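Majimbun Play Kitchen: equipment list and budget notes

Maintained by Rommel Manalo. Last revised in April. Send corrections to the lab list with "Majimbun" in the subject.

What this file covers

Everything needed to set up one Majimbun station, what has to be bought, what can be borrowed from the existing benches, and what to expect in running costs. The episode format and the loader are documented in the data folder. Nothing in this file changes the data.

Station contents

One robot arm with gripper, single-arm setup
One child-sized play kitchen with stovetop, sink, hood and microwave
Toy cookware, utensils and food
Cameras, mounts and one recording workstation
Emergency stop, power strip and cable covers

Arms

The plan is 4 stations, 2 in the first purchase and 2 once the first pair has been through acceptance. We asked Lostell and Drondley for quotes on the same spec. Lostell came in lower on the arm itself but sells the gripper as a separate line with its own lead time. Drondley bundles the gripper and a set of spare fingers. Compare the totals and not the headline price. Shipping is extra from both.

Order at least one spare actuator per pair of arms. A station that is down for a part still takes up floor space and operator hours, and both of those come out of the same budget.

Kitchens and props

The kitchen is a consumer toy, so treat it as a consumable. Storside supplies ours flat-packed. Buy all the kitchens for the project in one order and ask for the same production run. Toy lines get revised without notice, and a different sink or hood position means redoing the reach check.

Props go missing or wear out faster than anything else. The full list has 43 pieces per station, counting pots, utensils and food. Budget for one complete replacement set per station per year. Keep the packing slip, as it is the easiest way to reorder single pieces.

Hanging utensils need clearance under the hood. Measure your gripper at its widest before you fix the arm base in place. Arms mounted too close to the counter end up folded over the sink side and lose the approach to the back wall.

Running costs

We plan on some 1,000 episodes per station before the first full service. Items to carry in the yearly budget:

Gripper finger replacement
Actuator service or swap
Prop sets
Storage, primary and backup
Operator time, including resets between episodes

Operator time is the largest line. Resets account for a good part of it, so a second prop set kept within reach of the operator is money well spent.

Not included

Furniture, network drops and room power are paid by the building and should not appear in a station request. Shared tools are booked through the workshop.

Before you submit a request

Get both quotes on the same spec, dated within the same month.
Confirm the lead time on grippers in writing.
Check that the floor plan leaves room to walk behind the arm base.
Add the spare actuator and the replacement prop set as separate lines.
Send the sheet to Rommel for a budget code.

Known gaps

Drondley has not confirmed warranty terms for continuous use. Prices for the second pair of stations are carried over from the first quote and will need updating. 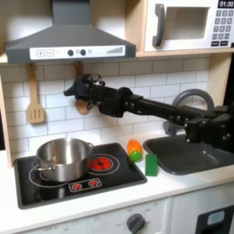

Arm at the play kitchen, gripper in front of the backsplash near the hanging wooden spoon.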